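September, bench notes, second glaze series

Started 9.40. Kiln room at 13 degrees first thing, so I left the buckets by the radiator for an hour before sieving anything.

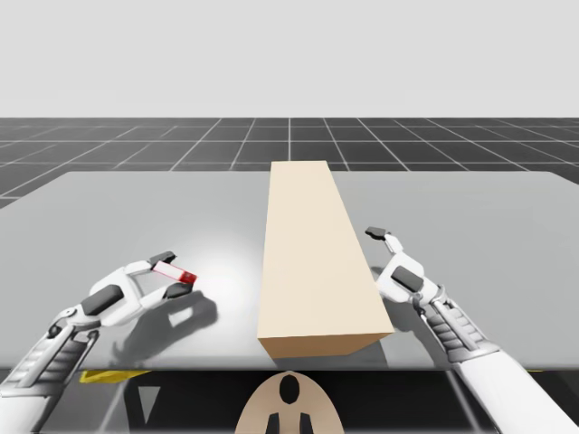

Carrying on from the last entry, where the Larnmont clay had just come out of bisque and I hadn't yet decided what to do about the pinholes. Pauline Inskip thinks they come from the body and I think they come from the glaze going on too thick. We've agreed to test both before either of us changes a recipe.

**Bodies**

- L: Larnmont buff, as delivered, wedged by hand
- LG: same with fine grog added
- P: Pivell stoneware, the new delivery
- PR: Pivell reclaim, from the big bin

Tiles all rolled on the slab roller at the same setting and cut with the tin cutter. Stamped on the back before they stiffened. A few of the PR stamps are hard to read because I left them too late. I've gone over those in iron oxide.

PR is noticeably shorter than P and cracks if you bend it past a gentle curve. Tamás Halász says the bin has had casting slip tipped into it at some point. If so it needs to be marked up properly, because the evening group throw with it and then wonder why their rims split. I've put tape on the lid for now.

**Shrinkage**

Marked 100 mm lines on the wet tiles and measured again after bisque. Will measure after glaze too. L is moving more than the supplier's sheet says it should. Could be my wedging in water. I'd like someone else to make up a set from a fresh bag and see if they get the same thing.

**Glazes**

Three on test. The satin white we always use, the tin white from the old book, and the ash one Vilmos Szekeres brought back from Drustititz. His recipe was written on the back of a delivery note and one line is smudged. He read it out to me as whiting and I've weighed it as whiting. If the result is a dry mess, that's the line to look at first.

Batch weights: 2212 g dry for the satin white, because I was using up the end of the feldspar and scaled everything to fit. Awkward number, but it's on the bucket lid as well. The tin white and the ash are small batches, 185 g dry each, enough for tiles and one test bowl.

Water: added too much to the ash. Left it to settle over lunch, took the clear water off the top with a sponge and kept it in a jar in case it's needed back. There'll be soluble stuff in that water, so don't top up from the tap if it thickens, use the jar.

All three went through the 80 mesh twice. Satin white had lumps on the first pass. Ash clogged the sieve and had to be worked through with the stiff brush. The handle of that brush has split and wants replacing.

**Application**

Each tile dipped once along its full length, then the top third dipped again. Three second dip, counted out loud. After drying I scratched through with a pin to check thickness. The double part of the satin white was thicker than I'd ever put on a real pot, which suits the test.

Half of each set was wiped with a damp sponge before glazing and half left dusty. Lilla Hegedűs suggested this. She used to get pinholes at her last place and put it down to bisque dust. I had been wiping everything out of habit, so I've got nothing to compare with until now.

67 tiles glazed by the end of the afternoon. One L tile dropped. The pieces are in the tray anyway since the break shows the inside of the body quite well.

**Bisque question**

Pauline's argument, so that it's written down: we've been bisquing too fast through the range where the carbon burns off, and what's left gasses out later through the glaze. Her evidence is that the thick bases are worse than the walls, and I can't argue with that. The broken L tile does have a faintly grey middle. PR is clean all the way through.

Sándor Győri is down to fire the next bisque. I've asked him to slow it to 60 an hour up to 900 and leave the top bung out until then. He's doing it with mixed work from the evening group, so there will be a spread of thicknesses. A set of unfired L tiles is on the rack by the door to go in with it, one on each shelf please, not all together at the bottom.

**Kiln**

The bottom shelf is still running cooler than the top. Cones last time showed roughly half a cone between them. The element at the back has sagged out of its groove and I've pinned it, but it's brittle and won't take much more of that. Wan catalogue is on the desk with the page folded over. Order two, the other one is the same age.

Packed the tiles in four rows, glazes mixed across each shelf so that the cold spot doesn't land on one recipe. Shelf plan is taped inside the cupboard. Witness cones front and back on every level. Ash tiles are standing on scraps of old shelf with plenty of wash, as I've no idea how far it will run.

Programme 4, with the soak put up from ten minutes to twenty.

**To do**

- wash out the ash bucket properly
- new stiff brush
- ask Vilmos about the smudged line
- weigh what's left of the tin oxide
- fresh L tiles from a new bag, made by Tamás if he has time
- bat wash is nearly finished

Kiln on at 17.20. Lid switch was sticking again and needed a second push.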